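Grillby home help trials: your questions

Can a robot do my housework yet?
Some of it, slowly. Our machines can pick up clothes, clear a table and load the lower rack of a dishwasher. They still need a person nearby.

How long does a chore take?
Folding one towel takes nearly 2 minutes. In July we logged 1025 attempts at picking up a single sock, and 363 of them needed a second go.

Why use a hand with fingers and a thumb?
Homes are full of things made for human hands - taps, pegs, jar lids. A simple two-sided grip is cheaper and breaks less often, and we still use one for boxes.
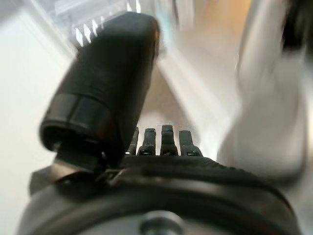 The thumb and four fingertips, seen from the wrist.

Can it handle glasses and china?
We don't allow it in trials. Plastic cups and plates only.

What about shop work?
Shelf filling at our Rarville site is further along than housework. The packs are all one shape and the shelves stay put.

Can I buy one?
No. You can apply to be a trial home if you live in Rarville and have step-free floors. Visits last two hours.

Who do I ask about a visit?
Mpho Joubert looks after bookings. Use the contact form and put "home trial" in the subject line.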